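Home | Topics | A–Z | Random article | Log in

Power brick

A power brick (also wall wart, charger, adapter, or "that thing, have you seen it") is a box that turns the electricity in a wall into the kind a small machine can stand. It sits partway along a cable or directly on the plug, where it covers the outlet next to it. Most households own more bricks than they own things to plug into them.

Purpose

Wall current alternates and comes at a voltage that would finish off a laptop quickly. The brick lowers the voltage and makes the current flow one way. Keeping this work outside the machine lets the maker sell something thin and light, while the weight goes in the customer's bag. Some of the energy is lost as heat, a feature much valued by cats.

History

Early adapters held a transformer wound on an iron core and were heavy enough to fall out of the wall on their own. Switching designs, which chop the current very fast and so get by with a much smaller transformer, slowly took over. The boxes shrank. The cables did not, and a laptop brick still comes with enough cord to catch a passing foot.
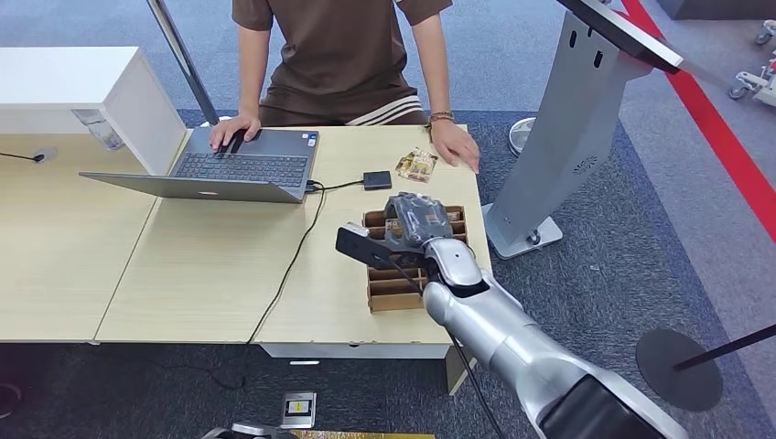 A laptop in use, its adapter on the desk beside it.

Connectors

For decades nearly every maker had its own plug, and some had several. The Finnish writer Iida Leinonen, in her short book The Drawer, sorted the contents of one kitchen drawer in the town of Podov and found 40 adapters with 15 kinds of tip, 3 of which fit anything in the house. Her critic Eero Aaltonen objected that the drawer was unusually tidy. The two exchanged letters on the point until one March, when both seem to have lost interest.

The Baltar tip, a barrel plug very slightly wider than the one everybody already had, is often given as the low point. Räsänen, which made radios, adopted it and then dropped it a year later. Shared standards such as USB-C have since thinned the herd, though a cable that fits is still under no duty to charge anything quickly.

Ratings

The label on a brick lists its output in volts and amps, in gray print on black plastic. Multiplying the two gives watts. The voltage should match what the device asks for, and the amps should be at least as high. The Brurance, a portable record player, drew up to 64 watts and was sold with a brick that could supply rather less, so it played well at low volume.

Disposal

Bricks count as electronic waste and should go to a recycling point. In practice they are kept in case they turn out to belong to something.

See also: Extension cord; Junk drawer; Remote control (lost)

Contact | Copyright the contributors | Back to top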